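Do Insulated Lunch Bags Need a Packing Order?
Student project report, Nadhirah Sinaga
Home and Consumer Studies, Tundbridge

Background

The handout we were given says a soft cooler bag should be packed in a fixed order: heavy items first, cold items against the lining, round items last. It gives no source. The Ernwood and Boststead care leaflets repeat the advice almost word for word, which made me trust it less. I wanted to see if the order matters for a small load carried to school.

Method

I packed a soft zippered bag 20 times in November, ten times by the handout and ten times in whatever order things came to hand. Each time I closed the zipper, carried the bag up and down the stairs 4 times, then opened it and wrote down what had moved. A bag this soft won't stand up straight on a table, so "bottom" and "side" are loose terms to begin with. The handout seems to be written for a box.

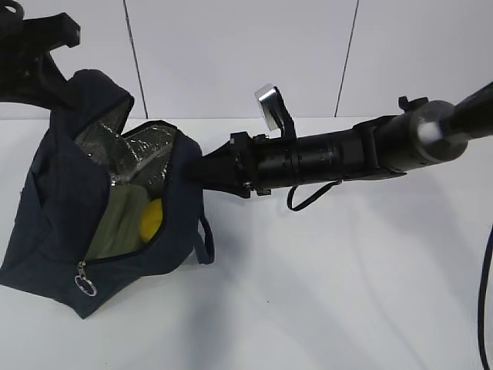

Figure 1. The bag unzipped, showing the silver lining, with a green item and a yellow one inside.

Results

Something had shifted in 7 of the ten handout packings and in 7 of the ten random ones. Round items rolled into the lowest fold both ways. Soft items stayed closer to where I put them, and they did that in either group.

The one thing that made a visible difference was how full the bag was. When I filled it close to the zipper, very little moved.

Problems

Ten packings per method is a small number. I also knew which method I was using when I judged the results, and "moved" was my own call. I did not measure temperature, so the claim about cold items and the lining is still untested. My teacher, Mr. Pangaribuan, suggested 100 trials. I doubt that would rescue the handout, but a second person doing the judging might be worth trying.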